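Up at half six and at the desk before the heating had come on. December always does this to the back room. I wanted the nightly import finished and off my list before the Litham people close their office for the holidays, and I had told Isamu Tsuchiya it would be done by lunch. It was done by twenty to five, and only in a manner of speaking.

The fault is the one I wrote down last week. Orders come over from Litham as a file, my script reads the file, and now and then an order goes in twice. The customer doesn't see it but the stock figures do. I had it in my head that the file itself held the duplicates, so I spent the first hour reading files by eye. They were clean. I should have checked that before I wrote to Litham about it. They had already been polite to me once.

After that I put a line in the log for every order going in and every order coming out, and ran last night's file again on my own machine. No duplicates. Ran it again. None. Ran it on the test server and got 2. Same file, same code, or so I thought. I wrote the differences between the machines on the back of an envelope, and it took up the whole envelope.

Coffee, toast, walked to the post box and back.

Isamu rang at eleven about something else (the Pimentel invoices, which have their own troubles) and I described it to him while he was waiting for a page to load. He asked what the timeout was. I said 60 seconds. He asked how long the import took on the test server. I said I didn't know, and went and looked, and it was 60 and a bit. On my machine it takes almost 50. So there it was, more or less, and I had been reading files by eye. 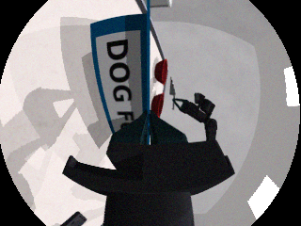
Dog food package with the gripper, rendered.

What happens is this. The script sends a batch and waits. If it hears nothing by the timeout it assumes the batch was lost and sends it again. The server has not lost it at all, it is only slow, and it finishes the first batch and then starts on the second. There is a check for an order number already in the table, but it runs at the start of the batch, before the first one has been saved. So both get past it. I wrote that check myself, in the spring, and I remember being pleased with it.

The quick fix is a longer timeout. I did that first and put it on the test server so that I could eat lunch. It held, but I don't want to leave it there. The files get bigger every month and we would be back here by Easter with nobody remembering why. The proper fix is to make the table refuse the second copy, and have the script take the refusal as meaning the order is already in. I should have had the table do it from the beginning.

Started on that at two. Adding the rule to the table failed at once, of course, as the table already has duplicates in it from all the nights before. I wrote a short query to find them and then sat looking at the result for a while. Some of the pairs are not quite the same. In one the address differs by a flat number, and in another the second copy has a note on it that the first has not. I can't just delete the later one each time. I have saved the list and sent it to Isamu with a question about which copy the warehouse works from. No reply yet, he leaves at four to fetch his son.

Wrote a test for it in the meantime. It makes a pretend server that waits too long and then answers, and it checks that only one order ends up saved. It failed with the old code, which I was glad to see. I have written tests before that passed whatever I did to the code. With the new code it passes. I took the new code out and watched it fail again, then put it back.

Left to do: clean up the old pairs, add the rule on the real table, look at Lotholm's import as well. I copied that one from this one and changed the names, so it will have the same hole in it. Nobody there has complained, but they only send a short file and it probably never gets near the limit. Also the log lines need thinning out. Drellulora, as we call the old server, has a small disk and I filled it once already this year doing exactly this.

Wrote to Litham to say that their file was fine and the trouble was at our end. Kept it to four lines. I started with a longer one that explained about the timeout, and took that out again – they didn't ask.

Rain from three onwards. The gutter over the back door is dripping on the step again. Soup for supper, and the end of the loaf. I went back up at nine to see whether Isamu had answered, and he had: the warehouse uses whichever copy prints first, and he doesn't know which that is either. He will ask them in the morning. Turned the import off for tonight and set the alarm for six, so that I can run it by hand and watch it.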